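Prilport Robotics Club - Your Questions Answered

We get a lot of the same emails at the start of every term, so we've gathered the answers in one spot. If yours isn't covered, come along and ask, we're a friendly bunch and somebody will put the kettle on.

Who can join?

Anyone in Year 9 or above, plus any parent, grandparent or neighbour who fancies a go. You don't need to have built a robot before. Plenty of our members started out knowing how to hold a screwdriver and not a great deal more, and we've had some lovely surprises from people who swore they weren't "technical".

When and where do you meet?

Every Thursday in term time at the old Alton Street workshop, from 6 pm. Park behind the building if you can, as the neighbours out front have been very patient with us over the years and we'd like to keep it that way.

What will I be working on?

This year it's the Talavera project, our entry in the arm section of the Bridero Cup. Teams have to get robot arms to handle small tools and printed parts on a bench, with marks for tidy work as well as speed. You'll spend a good deal of time on brackets, clamps and fingers, most of which we design and print ourselves (and then redesign, and print again!). Newer members usually start with the flange, a nice forgiving part to learn on.

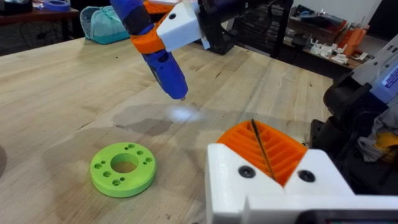 Rotary tool in its printed bracket and orange clamp, with the green flange on the bench.

Do I need my own tools or a 3D printer?

No, the club has both. Bring closed shoes, something to tie back long hair and a notebook if you're the notebook type. Safety glasses live in the drawer by the door and they go on before any tool is switched on, no matter how quick the job is.

What does it cost?

Membership is $15 a term, and that covers your filament within reason. If money is tight, have a quiet word with Virgilio Padilla, who coordinates the club, and he'll sort something out with no forms and no fuss. The bigger bills come out of a $2,000 community grant.

How big are the teams?

Up to 6 people. We try to mix the ages and keep friends together where we can, though we do ask everyone to have a turn at the designing, the printing and the driving. People tend to discover a favourite, and it's often a different one from the one they walked in with.

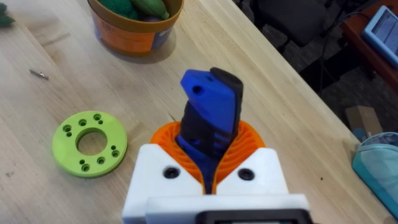
Prilport, June

Why are the gripper fingers made with ribs?

We were hoping you'd ask! A ribbed finger has some give in it, so it can bend a little around an awkward shape like the blue and black part in the jaws. A flat, hard finger is easier to model, and you're welcome to start with one, but do try a ribbed version before you settle on your final design. Our print settings are in the folder beside the printer - please write down anything you change so the next person isn't left guessing.

Can I come and watch first?

Of course. Your first two visits are free, and you can just sit and have a natter if that suits you better. Under-16s need a parent or guardian to sign them in at the door.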